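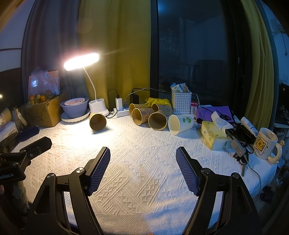

Ririmen Staff Forum > Workplace Changes > Cup clearing and stacking, Civumville

Posted by p_nakpan, 8:10 a.m.
Colleagues are advised that the automated clearing station will enter regular service at the Civumville canteen in August. Paper cups will be collected, set upright and stacked by the station. The 41 employees now assigned to clearing will keep their grade and hours. Questions may be posted in this thread.
Paweena Nakpan, Operations

Posted by emuli59, 8:52 a.m.
Thank you for the notice. It does not say what the 41 will be doing. "Keep their grade and hours" was also the wording used at Lukent, where the evening clearing crew was moved to the loading dock within a month. I request that the new duties be put in writing before the start date.
Erasto Muli

Posted by k.chaiyaporn, 9:30 a.m.
I must disagree in part with Mr. Muli. The Lukent transfer was voluntary and I was among those who asked for it. Clearing 2,787 cups in a shift is hard on the wrists, and I do not miss it.

Posted by emuli59, 9:41 a.m.
It was voluntary for the day shift. The evening shift received a letter.

Posted by kamonchanok_i, 11:15 a.m.
In the trial at Chareonsuk the station handled 2,536 of 2,787 cups. The remainder had been crushed or placed one inside another, and staff picked those up by hand between their other tasks. Will that time be recorded as clearing work? At present there is no code for it on the time sheet.
Kamonchanok Intarasuk

Posted by p_nakpan, 1:05 p.m.
A time sheet code will be added before service begins. Written duties for each employee are being prepared with the shift leads. Mr. Muli's point regarding the evening shift has been passed to Kamol Kongkaew in Personnel, who will reply here.

Posted by emuli59, 1:20 p.m.
Noted. Please keep the thread open until he does.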